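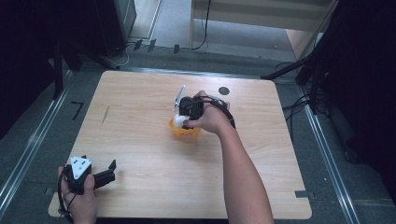
Second Sarnska novel due this month

2023-03-17

Vedix will publish Tindeleck, the second novel by Getsemaní Alvarado, at the end of March. The book is set in the same port town as her debut, Sarnska, but can be read without it.

The story opens 36 years after a ferry went down within sight of the harbour wall. Ines Vidal, a joiner's daughter who left as a child, comes back to Tindeleck to clear her father's workshop and finds a passenger list hidden behind the timber racks. It has eight names on it. The official inquiry recorded seven dead, and the missing name is one that everyone in town over a certain age seems to recognise and will not say aloud.

Readers of the first book will meet a few familiar faces, among them the harbour clerk and her brother, now both retired. Alvarado said she had not planned to return to the town.

"I had finished with Sarnska and started something set inland," she said. "Then I kept writing people who looked out of the window at water that wasn't there, so I gave in and moved them back to the coast."
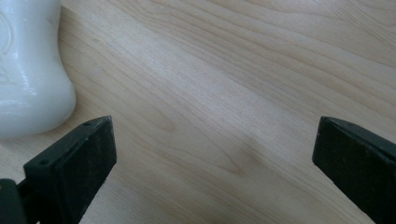
The workshop takes up much of the middle of the novel, and Alvarado spent part of last winter learning basic joinery so that she could write it. Ines learned as a girl to tell her father's boards apart by their markings, and this becomes important when one of them turns up in a house where it should not be. It is easy enough to follow on pale wood like this, where the fine lines run diagonally and a darker curve makes a rounded arch just below the middle – the sort of figure a child would remember. The chapter in which she recognises the board was the first that Alvarado wrote.

The novel has 47 short chapters, told in turn by Ines and by the ferry's mate, whose account is given as a set of unsent letters. Vedix is bringing it out in paperback and as an ebook on the same day, with an audiobook to follow. The audio edition will use two readers, one for each narrator.

A new paperback of Sarnska, with a map of the harbour and the opening chapter of Tindeleck at the back, is already in the shops. Alvarado is working on a third book, which she says will leave the coast for good.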